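Moving House, Moving Office: Planning a Small Relocation
Notes for session 2
Hanan Majali

Reading before class: the Norngate packet, pages 2 to 15. Bring the blank inventory sheet.

1. The inventory comes first

Most small moves go wrong on paper, well before a truck is booked. The customer says "a one-bedroom apartment," the mover pictures one load, and the storage unit over the garage never gets mentioned. Walk through every room and write down what is going, what is staying and what is being given away. Open the closets. Ask about the basement, the balcony and anything kept at a relative's place.

In the Plusatville case the first quote was based on a phone call and came to 2,000 dollars. After a walk-through it was 2,600. The customer paid, but she had already given notice on her old lease and felt she had no choice. We will come back to this when we cover written estimates.

2. Materials

Boxes in two sizes are enough for most homes. Small ones are for books, tools and canned food, large ones for bedding and lampshades. Paper tape holds well on clean cardboard and poorly on dusty or reused boxes, so wipe the flaps. Run one strip along the seam and one across each end. Buy materials as their own budget line – they are easy to forget and they add up. 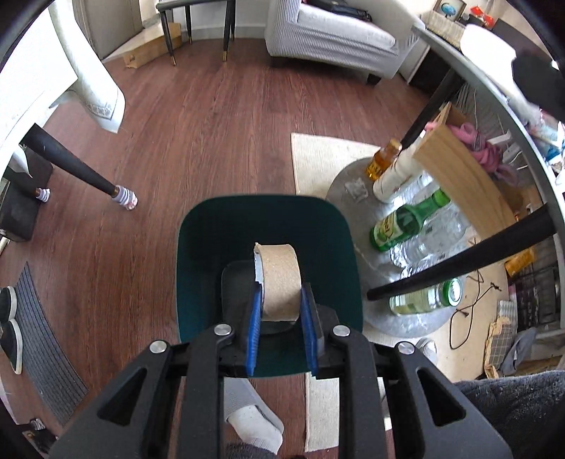
Samer Dabbas disagreed with the budget line when we went over this in August. His view was that in a small firm the materials should be folded into the hourly rate, as customers argue over a charge for tape and never over a charge for labor. Zein prices its jobs that way. Driltside lists everything separately. Be ready to defend one or the other.

3. Labels

Write the destination room on two sides and the top. Contents can be brief: "kitchen, pans" will do. Number the boxes and keep the list with you, not in the truck.

4. For next time

Draft an inventory for your own home, one page, typed. Add a first-night box: medicine, chargers, sheets, a change of clothes, the lease. Due 15 December 2020, on paper, at the start of class.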